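OK so I have to talk about this countertop. Thread, because it won't fit in one post!

We spent most of the winter looking at stone and stone-look surfaces for the coffee corner at Nellwood, and I had pretty much talked myself into plain white. Safe, bright, easy to match. Then a Barbieri sample in the darkest green I have ever seen landed on my desk and that was the end of white.

At first glance you'd call it black. Give it a second and the green comes up, and then the veins, bright white, forking and twisting all over the place like lightning. No two bits of it run the same way.

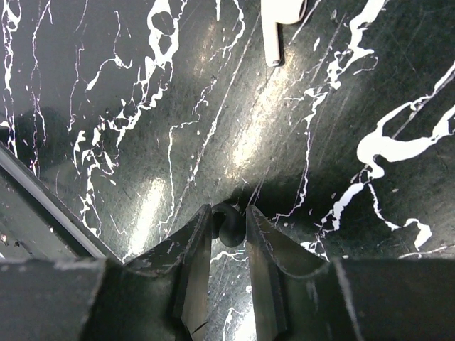 Porkell
Kitchen and small-space designer, Nellwood

A glossy dark top and a little black rubber ring! I love matte black next to that shine. The ring soaks up the light and the veins look twice as bright.

It also tells you something useful if you're thinking of going dark: put your small black parts in a pale dish before you start taking anything apart. Gaskets, rubber feet, O-rings, all of it. I lost a tap washer on this stuff for 22 minutes and it was right by my elbow.

People keep asking about crumbs and fingerprints. Yes, glossy dark shows both. I wipe it with a damp cloth, then a dry one, and the dry one is the part that matters (skip it and you get streaks that fight with the veins).

Lighting! We tried a cool strip under the Matell shelf first and the green went flat. Swapped it for a warm one and wow, it's a forest in there now. Try your bulbs on the sample before you order anything.

Size of sample matters too. Ours was 8 inches across and had one skinny vein in it, so I had no idea how wild the full piece would be. Ask for the biggest one they'll lend you.

Next up is the wall behind it. I'm leaning toward a soft cream with no pattern at all, and I have 75 paint chips taped up to prove it. Cream people, green people, send me your pictures!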